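부품 단종 통지는 재고 문서로 다루어야 한다

렌초 세라(Renzo Serra)
2025-07-10

소형 전기 부품의 단종 통지는 대개 한 쪽짜리 문서로 온다. 품번, 최종 주문일, 최종 출하일, 대체품 후보가 적혀 있고, 그 아래에 대체품의 적합성은 구매자가 확인하라는 문장이 붙는다. 이 문서는 구매 부서의 메일함에 들어가서 최종 주문 수량이 결정되는 순간 효력을 다한다. 설비를 유지하는 쪽에서는 몇 년 뒤 예비품이 떨어졌을 때 그 문서를 처음 본다. 나는 이 순서가 잘못되었다고 본다. 단종 통지는 설비 대장에 편철되어야 하고, 통지에 담기는 정보의 최소 범위도 지금보다 넓어야 한다.

내가 유지보수 기록을 검토한 클룰타드(Clultard) 공장의 경우를 적는다. 제어반 예비품 목록에 등재된 품번은 147개였고, 그중 41개가 이미 단종 상태였다. 단종 사실이 설비 대장에 기재된 것은 2개였다. 나머지는 구매 시스템에 '발주 불가'라는 상태 코드로만 남아 있었다. 발주 불가는 단종일 수도 있고, 공급처 계약 만료일 수도 있고, 단순한 단가 미등록일 수도 있다. 상태 코드 하나에 원인이 세 가지 이상 들어가면 그 코드로는 아무 판단도 할 수 없다.

데이터시트가 말하지 않는 치수

대체품 선정에서 가장 자주 문제가 되는 항목은 정격이 아니다. 정격 전압과 정격 전류는 어느 데이터시트에나 있고 비교하기도 쉽다. 문제는 기계적 치수, 그중에서도 제조사가 참고 치수로 처리한 값이다. 단자의 높이, 고정 나사의 허용 체결 깊이, 하우징 측면의 돌출부 같은 것들은 공차 없이 숫자만 적히거나 아예 빠진다. 원래 부품이 들어갔던 자리는 그 부품의 실물에 맞추어 가공되었기 때문에, 대체품이 전기적으로 동등하더라도 덮개가 닫히지 않는 일이 생긴다.

스위치류에서는 여기에 조작력과 행정이 더해진다. 접점의 개폐 시점은 스프링 특성과 하우징 형상에 함께 좌우되는데, 대체품 비교표에는 접점 구성만 나온다. 비교표를 만드는 사람은 제품군 단위로 대응 관계를 정리하고, 비교표를 쓰는 사람은 특정 설비의 특정 위치를 생각한다. 두 사람 사이에 치수 정보를 넘겨줄 양식이 없다.

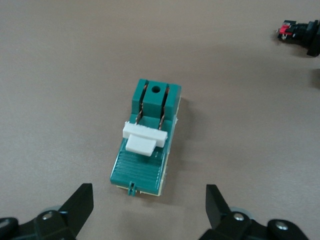

최종 주문 수량이라는 계산

통지를 받은 회사가 하는 일은 보통 하나다. 최종 주문 수량을 정한다. 과거 소비량에 설비의 잔여 수명을 곱하고 여유율을 더하는 방식이 일반적이다. 이 계산은 두 가지 전제 위에 있다. 고장률이 앞으로도 일정하다는 것과, 보관 중인 부품이 열화하지 않는다는 것이다.

첫째 전제는 노후 설비에서 성립하지 않는다. 같은 시기에 설치된 접점류는 비슷한 시기에 마모 구간에 들어간다. 과거 5년의 평균 소비량은 마모 구간 이전의 수치이므로, 이것을 연장하면 필요량을 낮게 잡게 된다. 반대로 설비가 예정보다 일찍 철거되면 창고에는 용도 없는 재고가 남는다. 내가 본 가장 극단적인 사례는 보조 접점 블록 300개였다. 대상 설비는 주문 이듬해에 교체되었고, 블록은 상자째 다음 창고로 옮겨졌다.

둘째 전제도 약하다. 고무 부품과 전해 커패시터의 보관 수명은 비교적 알려져 있지만, 은 도금 접점의 황화나 성형 수지의 치수 변화는 보관 환경에 따라 편차가 크다. 그런데 창고의 입고일은 대개 우리 회사에 들어온 날짜이고, 제조일은 포장에만 있다. 포장을 뜯어 낱개로 서랍에 넣는 순간 제조일은 사라진다.

따라서 최종 주문 수량은 한 번 정하고 잊을 숫자가 될 수 없다. 매년 설비 잔여 수명과 실제 소비량을 대입하여 다시 계산해야 하며, 그러려면 계산의 전제를 적은 문서가 설비와 함께 있어야 한다. 지금은 숫자만 발주서에 남고 전제는 담당자의 스프레드시트에 남는다. 담당자가 바뀌면 전제도 없어진다.

통지에 들어가야 할 항목

제조사에 요구할 항목을 나는 다음과 같이 본다.

단종 사유의 구분. 원자재 중단, 금형 수명, 규격 개정, 수요 감소 중 어느 것인지가 적혀야 한다. 금형 수명에 의한 단종이라면 같은 금형을 쓰는 인접 품번도 뒤따를 가능성이 있다. 이 한 줄만 있어도 사용자는 다음 통지를 기다리지 않고 목록을 점검할 수 있다.

기계적 차이표. 대체품을 제시하는 경우 원품과 대체품의 외형 치수 차이를 공차와 함께 표로 제공해야 한다. 도면 두 장을 주고 비교하라는 것은 차이표가 아니다.

권장 보관 조건과 보관 기한. 최종 주문을 권유하면서 보관 기한을 밝히지 않는 관행은 납득하기 어렵다. 제조사는 자사 창고의 관리 기준을 이미 갖고 있다.

품번 변경 이력. 동일한 부품이 포장 단위나 생산지 변경으로 여러 품번을 갖는 경우가 있다. 사용자의 대장에는 그중 하나만 적혀 있기 쉽고, 통지에 적힌 품번과 일치하지 않으면 검색에 걸리지 않는다.
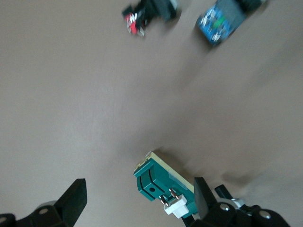 무광 회갈색 상판.

예상되는 반론

콘체타 비안키니(Concetta Bianchini)는 지난 4월의 토론에서 제조사 입장을 대변하면서, 저가 부품에 이 정도의 문서를 붙이면 문서 비용이 부품 가격을 넘는다고 지적했다. 단가만 비교하면 맞는 말이다. 그러나 차이표는 품번당 한 번 작성하면 되고, 작성에 필요한 치수는 금형 도면에 있다. 같은 비교를 사용자마다 버니어 캘리퍼스로 반복하는 비용은 어느 쪽 장부에도 잡히지 않을 뿐이다.

에토레 발렌티니(Ettore Valentini)의 반론은 방향이 다르다. 그는 사용자가 통지를 읽지 않는 것이 문제이며, 읽히지 않는 문서를 늘려도 결과는 같다고 본다. 이 지적은 절반쯤 받아들인다. 통지의 수신처가 구매 담당자 개인의 주소로 등록되어 있는 한 내용을 보강해도 설비 대장까지 가지 않는다. 수신처를 부서 공용 주소로 바꾸고, 통지 접수를 변경 관리 절차의 시작 조건으로 규정해야 한다. 이것은 사용자 쪽의 일이고 제조사에 떠넘길 수 없다.

제3의 대안으로 호환 부품 시장에 맡기자는 의견도 있다. 레맘몽(Remammont)이나 보카르(Bokar) 같은 계열의 노후 제어반에는 실제로 호환품이 유통된다. 다만 호환품 공급자는 수요가 많은 품번부터 만든다. 설비당 한 개씩만 들어가고 없으면 기동이 되지 않는 부품은 순서가 오지 않는다. 인증서의 적용 범위도 별도로 확인해야 하는데, 원품의 인증이 제어반 전체의 인증에 묶여 있으면 호환품 한 개로 재심사 대상이 되기도 한다.

대장에 적는 방법

양식은 단순해도 된다. 설비 대장의 예비품 항목에 통지 번호, 접수일, 단종 사유, 최종 주문 수량과 그 계산 전제, 다음 재계산 시점을 칸으로 추가한다. 낱개 보관하는 부품에는 제조일을 적은 표를 함께 넣는다. 상태 코드 '발주 불가'는 폐지하고 원인별로 나눈다. 클룰타드에서는 데보라 루소(Debora Russo)가 이 방식으로 대장을 고쳤고, 기존 시스템에는 자유 입력란만 하나 더 열었다. 전용 소프트웨어는 도입하지 않았다.

남는 문제는 이미 통지 없이 사라진 부품들이다. 제조사가 합병되거나 폐업한 경우 통지의 발신자가 없고, 사용자는 주문이 반려될 때 단종을 안다. 이 부분은 업종 단위의 공동 목록 외에 방법이 없다고 생각하지만, 목록의 정확성을 누가 책임질지에 대해서는 아직 쓸 만한 안을 보지 못했다.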